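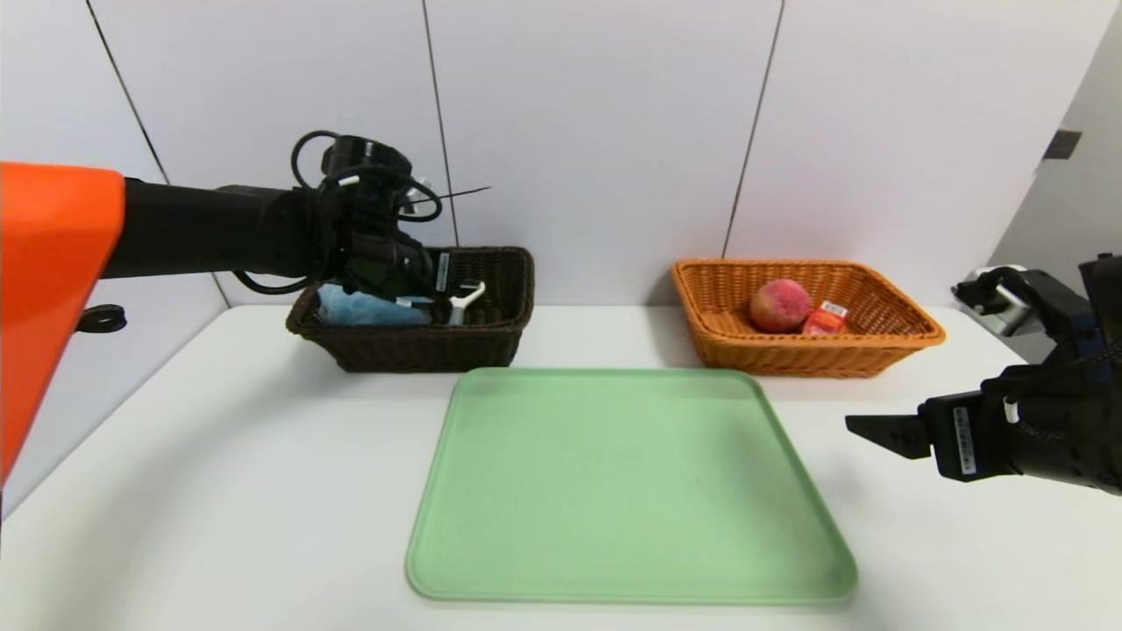 ## Plokine 平行夹爪，用了九周之后的感想

先把结论放前面：喜欢，很喜欢，已经给另一条手臂也换上了。下面写得比较长，想只看缺点的可以直接拉到“让我不爽的地方”那一节。

背景交代一下。我这边是一套双臂桌面平台，手臂是 Clasden 的，橙色肩壳那一款，末端原来装的是 Clamier 的夹爪，腕部相机用的是 Janjua。平时做的事情没什么高深的，就是桌面上的抓取和摆放：从篮子里拿东西，放到托盘上，再从托盘上拿走，放进另一个篮子。物件都是家里找得到的，橡皮鸭、桃子、布、小包装的零食，哪天想起来就往里添一样。

Clamier 用了很久，没坏过，力气也大，就是粗。它的手指宽，进篮子的时候总要碰一下篮沿，碰一下，篮子挪一点，再抓，再挪，一个下午过去篮子已经快到桌边了。我一直以为是自己的规划写得差，改了好几轮接近路径，后来换了 Plokine，路径一行没动，碰篮沿的次数肉眼可见地少了。当时坐在桌子前面真的笑出声来。

## 价格和到手的东西

我付的是单只 2,204 元，含一对标准手指、法兰转接件和一根线。不算便宜，跟 Clamier 比要贵一截，不过 Clamier 的转接件是另外卖的，加上去之后差距就小了。

包装很朴素，纸盒加泡棉，说明书薄薄一本，中文部分翻译得还行，只有讲零位校准的那一页我读了三遍。机身上贴了一张带条码的白色小标签，报修的时候要用到上面的编号，建议装机前先拍照存一份，装好以后再去看，脖子会很累。

## 安装

法兰那一面是 4 颗螺钉，孔位跟 Clasden 的腕部对得上，拧好就完事。第一次装我花的时间基本都耗在走线上。这套手臂的线是从外面绕的，腕关节那里要留出一圈余量，留少了，手腕一转就绷住；留多了，线圈垂下来，手往篮子里伸的时候会蹭到东西。

我现在的做法是把余量往上绕，让线圈拱在腕关节上方，前臂下面那一圈尽量收短。左臂收得还不够好，仍然有一圈往下挂着，用起来没出过事，但看着总想再弄一弄。如果你的手臂是内走线，这一段可以完全跳过，羡慕。

通电后驱动识别很顺利。控制器那边我只改了行程上限和默认夹持力两个参数，其他都没碰。零位校准要在手指完全没有夹东西的情况下做，这句话说明书写在页脚，字很小，我第一次就是夹着一块布做的，结果后面所有的开口读数都偏，查了一晚上。请务必看页脚！

## 细手指的好处

最大的优点就是手指。往前收窄，外侧是斜面，往篮子里下探的时候，碰到编织的边也容易滑过去，不太会把篮子顶走。我桌上有两个藤编篮子，深棕色那个和橘黄色那个，橘黄色的开口宽，谁来都能抓；深棕色那个里面经常堆着一团浅蓝色的布，布旁边再塞点小东西，以前是我最头疼的组合。布一蓬起来，相机看到的深度就乱，宽手指下去又一定会先压到布。

换了 Plokine 之后，我敢让手指贴着布的边缘下去了。布还是会被带起来，偶尔会连布带东西一起夹出来，这个锅不能全让夹爪背，我的抓取点选得也不怎么样。但至少现在有一个“插进去”的余地，以前是没有的。

抓布本身也比我想的好。手指内侧有一条凹下去的槽，我原来以为是减重用的，没当回事，后来发现夹布的时候布料会稍微陷进去一点，提起来的时候更稳。这只是我的猜测，厂家没有这么宣传过，你们有别的解释欢迎告诉我。

桃子这种圆的东西就要看力了。默认夹持力对桃子来说偏大，我调低之后才敢放心抓。低力模式下的表现是让我决定买第二只的原因：闭合的最后一段很慢、很柔，碰到东西就停住，没有 Clamier 那种“咔”的一下。抓桃子、抓橡皮鸭、抓软包装，都用同一档力，不用每样东西单独设一套参数，对我这种懒人太友好了。

小纸盒、小包装一类有平面的物件就更不用说了，两个平面一合，稳稳当当。薄的东西平躺在托盘里的时候还是难，指尖再细也需要一点点缝才能进去，这时候我会先用一侧手指把它推到托盘边沿，借着翘起来的边去夹。托盘用浅绿色的那种圆角塑料盘，有一圈凸起的边，配合这招刚刚好。

## 和腕部相机的配合

我特别想夸这一点，因为很多评测根本不提相机，好像夹爪都是闭着眼睛干活的。

Janjua 装在腕上往前看，手指会一直出现在画面下方。宽手指的问题是挡，越接近目标挡得越多，最后一段等于盲抓。Plokine 的手指张开以后，中间留出来的空当很大，目标从远到近都能落在两根手指之间，不怎么会丢。

拿红色橡皮鸭来说吧，它是我最常用的测试物，颜色饱和，放在浅绿色托盘上，分割几乎不会出错，但它的形状很会捣乱：背是圆的，头也是圆的，从后上方看过去就是一大团红，嘴只露出一点点橙色。要判断朝向，就得靠那一点点嘴。手指要是从下面多占掉一块画面，嘴就没了，鸭子朝哪边全靠猜。

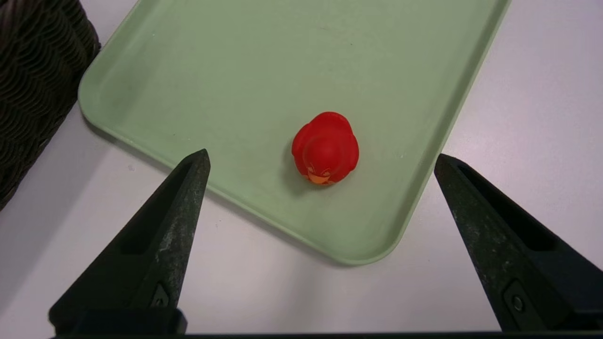

所以我后来把接近姿态固定成张到最大再下去，到了目标上方才开始收。这样会慢一点点，换来的是朝向判断稳定很多，我觉得值。要是你做的东西对节拍有要求，可以试着边下边收，我试过，对桃子没影响，对鸭子就会偶尔看错头尾。

另一个加分项是哑光黑。手指表面基本不反光，曝光不会因为手指进来就跳一下。我的桌面是白的，背后墙板也是白的，光又是从上面均匀打下来的，这种环境里如果手指是亮银色，相机自动曝光会很难受。以前给 Clamier 的手指贴过黑胶带，贴一周就翘边，粘上灰，再撕，再贴。现在终于不用贴了。

还有阴影。托盘上的物体旁边会有一小片灰影，浅色托盘上尤其容易被误当成物体的一部分。这事跟夹爪没有直接关系，但手指细，自己投下来的影子也细，少了一个干扰源。我没有专门去量过，只能说误分割的情况比从前少，调阈值的时候心情好多了。

## 耐用程度

到写这篇的时候，左边那只累计开合过了 2,000 次，计数是控制器自己记的。传动没有异响，开口的重复性也没有变差，至少在我的用途里感觉不到。

外观就没那么好看了。手指斜面上有一片一片的浅灰色擦痕和小白点，越靠近指尖越多，固定螺钉的小凹坑附近也容易积灰。藤编的边比想象中磨人，托盘的边也会蹭到。功能上没有影响，我也没打算把它供起来，但如果你的工作需要经常对外展示，最好备一对新手指，展示之前换上。

换手指挺方便的，螺钉头就在手指根部的小方坑里，从正面能够到，不用把夹爪整个拆下来。唯一要注意的是别拧太紧，我手重，第一次拧完发现开合有点涩，松回来一点就好了。

## 让我不爽的地方

夸了这么多，也得把不满写清楚。

第一是线。附带的那根线偏硬，弯曲半径大，外走线的手臂用起来很别扭，线圈总想弹开。我自己换了软一点的，舒服很多。这个价位应该直接给软线。

第二是力的显示。控制界面里夹持力只有档位，没有实际数值。档位之间的差别还不均匀，最低两档几乎一样，再往上一档忽然大很多。我现在用的那一档是一颗一颗桃子试出来的，试坏的都吃掉了。

第三是掉线恢复。通信断过几次，原因多半在我自己这边的接头，可是恢复以后夹爪会先全开一次再听指挥。手里夹着东西的话就直接掉下来。鸭子掉了没事，桃子掉了就有事。我希望固件能加一个“保持当前位置”的选项，已经写信去提了，回复说会转给开发，没有给时间。

第四是小毛病：状态灯的位置。装在我这条手臂上，灯正好朝后，坐在桌前看不见，得探身子。换个安装角度能解决，但那样线又不好走了。

## 跟 Clamier 怎么选

如果你抓的东西偏重、偏大，周围又空，Clamier 仍然是很好的选择，力气足，皮实，还便宜。我拆下来的那两只都留着，打算以后搬大件的时候用。

如果你跟我一样，整天跟篮子、布、小玩意儿打交道，而且依赖腕部相机，那我会毫不犹豫地推荐 Plokine。细手指、大空当、慢速闭合这几样凑在一起，带来的改变比我在软件上折腾好几个月还大（写到这里有点心酸）。

也有人问过能不能只换手指，不换夹爪本体，给 Clamier 打印一对细的。我试过，打印件夹桃子没问题，往篮子里一插就容易别住，侧向受力之后会歪，歪了之后相机标定也跟着不准。做着玩可以，长时间跑我不放心。

双臂要不要两边都换？我先换的左臂，过了一阵才换右臂。中间那段时间两边手感不一样，交接物品的时候特别明显，一边慢慢合上，一边猛地一夹，东西经常在手里转个角度。两边统一以后，交接顺多了，参数也能共用。预算够的话一次到位，省得标定做两遍。

## 几个设置，供参考

- 行程上限不要设到机械极限，留一点点，全开的时候声音会小很多。
- 抓软的东西，闭合速度调到最慢档，力用低档；抓盒子可以快一些。
- 进篮子之前先让手指跟篮子的长边平行，再往下走，碰沿的概率最低。
- 腕部相机的曝光我锁定了，在手指张开的状态下锁。
- 每个星期四收工前用软毛刷扫一遍手指内侧的槽，布的纤维会卡在里面。

接下来想试试软垫指尖，Plokine 有卖，我还在犹豫，主要怕垫子一加厚，下篮子又要碰边。已经用上的朋友麻烦留个言，讲讲抓布的时候垫子会不会粘，还有垫子脏了能不能水洗。

评分的话，满分十分我给 9 分，扣的那一分给那根硬线和掉线以后的全开动作。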